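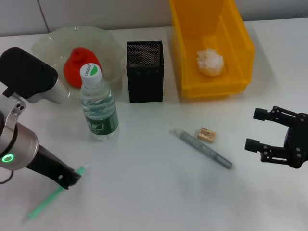
Ngô reckons the Sestbridge open day was the best one yet, and I'm going to disagree a bit. Went in September, got there just after two. Long queue, decent talk, demo on a plain white table with a bottle, a pen, an eraser and so on. Fine. But the talk was 40% sponsor.

**nitgate_nell**
were we at the same thing?? the talk was the good bit. Prestex lot took every question, even the daft ones. my lad asked if it could do his homework

**oldbelt**
Agree with the first post. I've run packing lines and the speed would get you sacked. 3 questions in my slot, then they moved us on.

**Tài Kim**
I was helping on the desk so biased - but speed wasn't the point of the day. They said so at the start. Mixed objects, no fixed positions, that's the hard part. A pen lying flat on a table is a pig to pick up.

**oldbelt**
@Tài fair, missed the start, parking was a nightmare. Still think a visitor wants to see somthing quick.

**nitgate_nell**
disagree. quick = boring after a minute. I liked watching it close up. a water bottle is harder than it looks imo, see through, ridges up the top half, dark green label
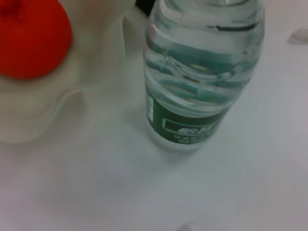
## Next visit - who's in?

**Tài Kim**
Nitgate site next, mornings only. Sign-in sheet had 141 names last time so they want smaller groups. Put your name below and I'll pass it on.

**nitgate_nell**
me plus 2 please. is there step free acces round the back?

**Tài Kim**
Yes, ramp by the loading door. Ring the bell, someone will come down.

**oldbelt**
Go on then. Will there be a longer slot for questions?

**Tài Kim**
Asked for one, no promises. Send them to me beforehand and I'll print them out.

**oldbelt**
First one - what happens when the gripper drops something? Does it try again by itself or does someone step in?

**Tài Kim**
On the list.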